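Footpath surfaces on the Dronska loop

I walk this loop most mornings and have started keeping notes on the surfaces, mainly to decide which sections to use with the cart. Three surfaces matter: reddish paving, concrete and asphalt.

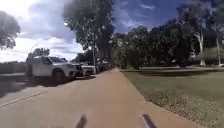
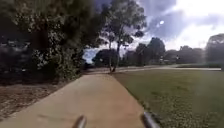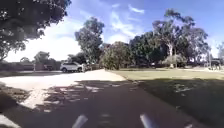
Reddish paving by the parked cars, concrete beside the lawn, asphalt under the trees.

Filed under: Paths and paving

The reddish section runs straight and is smooth underfoot. Its weak point is the parking. Cars stand nose-in on the left, and the front bumper of the nearest white SUV comes almost to the edge of the pavement. I keep right until the row ends. The surface is a little dusty near the start, with no effect on grip that I have noticed.

The concrete is the section I prefer. The lawn edge is clean enough to follow, slightly ragged where the grass meets it. The mulch bed on the other side has a softer border and sheds twigs – small ones, but the cart has 40 mm casters and they stop dead on anything thicker than a pencil. Larger wheels are on order from Revow.

Asphalt is the hardest to read. Dappled shade on a dark surface hides shallow dips, and I slow down on the curve to the right. The pale concrete and gravel alongside is much brighter, so I give my eyes a moment when crossing from one to the other.

My measured length for the concrete is 488 m, by wheel, two passes. The Celeck map gives a shorter figure, probably because it starts at the second bench. I will repeat the measurement in December and add the asphalt, which I have only paced so far.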